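Tencombe Lab Group Puts Its Simulation-First Rules for Robot Arms in Writing

Monday, March 16, 2026
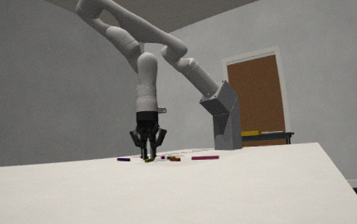

A simulated arm reaches down to a group of small colored blocks on a white tabletop.

The Tencombe robotics group has published the working rules it uses for deciding when a robot arm program is ready to leave the simulator and run on a real machine, and anybody who has ever been handed somebody else's test results with no notes attached will probably want to set aside an evening and read them.

The document is called the Tencombe Practice Notes, and it has been passed around in draft form for quite a while. Partner labs in Kustau and Lorkport have been working from earlier versions since last June, and a good deal of what is in the finished text comes from their comments, some of them very long and all of them, the group says in its foreword, gratefully received. The notes are free to download, and other labs are welcome to copy them, change them and put their own names on the result.

Most of the text deals with tabletop work, the picking up, moving and setting down of small objects that so many groups use for early testing. It is humble stuff, and the authors are plainly fond of it. They are also rather firm about it. Under the new rules, a program has to be tried in at least 76 different starting layouts before its results can be called a test at all. Anything less is to be written up as a "trial run," and the notes ask people to please keep to that wording in their slides as well as in their papers.

A layout counts as different only if the pieces have really been rearranged. Sliding one block over by the width of a finger does not qualify, and neither does changing the colors and leaving everything where it was. The notes also ask for a fair share of awkward layouts – pieces touching each other, pieces partly hidden behind the gripper, long bars lying beside very small blocks – on the grounds that real tables are seldom tidy and a program that has only ever met tidy ones has had a sheltered life.

Then there is the matter of the log. Each run gets one line, failures included, and the line has to say what the starting layout was, which version of the program was used and who stopped the run if it was stopped early. The group practiced what it preaches while preparing the notes. Its own log, released alongside the text, has 3,564 simulated runs in it, of which 1,513 ended with the piece in the wrong place, dropped or never picked up. The authors could have tucked those away in an appendix. They put them on page two, and a whole section of the notes is given over to sorting them by cause, which makes for slow but very useful reading if you work with grippers yourself.

The section on moving to real hardware is the strictest. A program has to reach a 91 percent success rate in the simulator, on layouts it was not tuned on, before anyone may load it onto an arm. After that it runs at reduced speed with a person at the stop button, and that person may not be the one who wrote the program. Labs with only one or two people on staff have complained about this last point, and the notes meet them halfway by allowing a colleague from another lab to stand in, so long as he or she has been shown the stop procedure and has signed the sheet.

There is a gentler chapter on scenery, of all things. Simulated rooms tend to be handed down from one project to the next, walls and furniture and all, and the notes ask that each one be given a name and a short written record of its lighting, its camera position and its table height. Two labs comparing results can then tell whether they were using the same room. Kustau asked for this chapter after spending most of a month trying to match a set of Lorkport results, only to find that the two tables were set at different heights.

The Rudd workshop, which builds teaching benches for technical colleges and joined the effort last, has added a four-page version for students. It leaves out the chapter on statistics, keeps the stop button rules word for word, and has a blank log sheet at the back that can be photocopied. Instructors who tried it over the winter term asked for larger print and more room for remarks, and both changes have been made in the version now posted.

Not everything was settled. The partners could not agree on how long a log should be kept after a project closes, and the notes give two years as a placeholder. There was also some back and forth over whether a piece that is picked up, dropped and picked up again should count as a success. For now it does, with a mark beside it in the log, though Lorkport has asked that its objection be printed and it has been, in full, as a footnote.

Comments on the first edition are open to anyone and may be sent in through the form on the Tencombe group's page. A revised edition is planned for June, with a new chapter on two-armed setups.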